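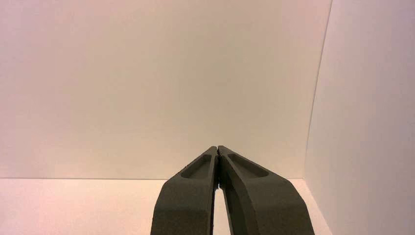
Finger tips, nearly closed.

Dec 13, 2023
Midelel humidity loggers, salt jar check, second pass

Picking up from the first pass, where the Trusilus loggers disagreed with each other at the high end and agreed everywhere else. Purpose of this pass: decide if the offset is in the sensors or in the jars. Nia Hughes set up the lithium chloride and magnesium chloride jars before I came in. I made up fresh sodium chloride and potassium sulfate.

Jars are the 300 mL wide-mouth ones with the drilled lids. Salt goes in first, then deionized water a little at a time until it looks like wet sand with a thin film of liquid on top. The old sodium chloride jar had a good 2 cm of clear liquid over the solid. That still counts as saturated in principle, but the surface can go dilute if nothing stirs it, and it takes a long time to settle after the lid has been off. Threw it out.

Reference values at 25 C, from the table taped inside the cabinet door:
Lithium chloride 11.3
Magnesium chloride 32.8
Sodium chloride 75.3
Potassium sulfate 97.3

All in percent RH. Bath held at 25.0 C, drift on the bath thermometer under 0.1 for the whole run. Loggers hang from the lid with the probe clear of the solid. Gasket greased very lightly. Too much grease last time, and some of it ended up on the filter cap of logger 193, so that one got a new cap today and should be read with caution.

Procedure: low to high, overnight at each point, then one return to 32.8 to look for hysteresis. One-minute interval. Discarded everything before the readings flattened. After discarding, the sodium chloride file for logger 193 has 1,765 rows, more than enough.

Readings, mean of the flat section:

Logger 193
11.3 point: 11.9
32.8 point: 33.4
75.3 point: 78.1
97.3 point: over range, pinned at 100
Return to 32.8: 34.6

Spare logger, low hours
11.3 point: 11.5
32.8 point: 33.0
75.3 point: 75.9
97.3 point: 97.8
Return to 32.8: 33.3

Swapped the two between jars at 75.3 and repeated. The high reading followed the logger. Jar is fine. Also put the spare in the jar Nia made as a backup, same salt, different bottle, and got 75.8. Good enough to stop suspecting the salt.

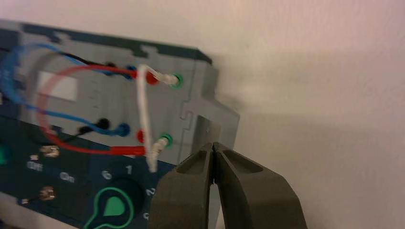 Task board, gray faceplate with the slate-teal strip along the top.

So the offset is in the sensor. It grows with humidity, which looks like a change in gain plus a small zero shift. Logger 193 has just passed 4,000 hours in the damp store at Torkness. Capacitive polymer sensors are known to creep upward after long exposure above 80 percent, and the return reading (34.6 against 33.4 on the way up) fits that too. Contamination is the other candidate. The store had fresh sealant put down in June and solvent vapor can get into the polymer and sit there.

Both can sometimes be undone with a bake, so tried one. Filter cap off, board out of the housing, battery removed, 100 C dry for ten hours, then room temperature over the sodium chloride jar to take water back up. Do not skip the second step. A sensor straight out of the oven reads low and it is easy to mistake that for a cure.

Logger 193 after bake and rehydration
11.3 point: 11.4
32.8 point: 33.0
75.3 point: 76.4
97.3 point: not done yet

Better than I expected at the top. Remaining error at 75.3 is 1.1, down from 2.8. The maker's limit is 2 so it would pass, although I would like to see it hold for a month before it goes back in service. One sensor is not a trend either. The other Torkness loggers need the same treatment before anyone corrects the June to November data.

On that data: Gökçe asked if a straight-line correction could be applied backward. My view is no. The start date of the drift is unknown and a single correction would push the early readings too low. Could be bracketed – uncorrected as the upper bound, fully corrected as the lower – and reported as a band. Left it with Gökçe.

Notes on the rig
Lid for jar 3 is warped. Seals if turned so the drill mark faces the clamp, otherwise leaks slowly and reads low at 97.3.
Lithium chloride jar: keep above 20 C at all times, the hydrate changes at lower temperatures and the value with it. Store it on the bath shelf.
Potassium sulfate takes the longest to settle. Overnight is marginal. Give it a full day.
Deionized water carboy needs a refill.
New filter caps ordered, same part as before.

Still to do
97.3 point on logger 193.
Repeat 75.3 after a week on the shelf, cap on.
Pull the remaining Torkness loggers, two at a time so the store is never without a record.
Copy the reference table into the shared folder – the taped one is fading.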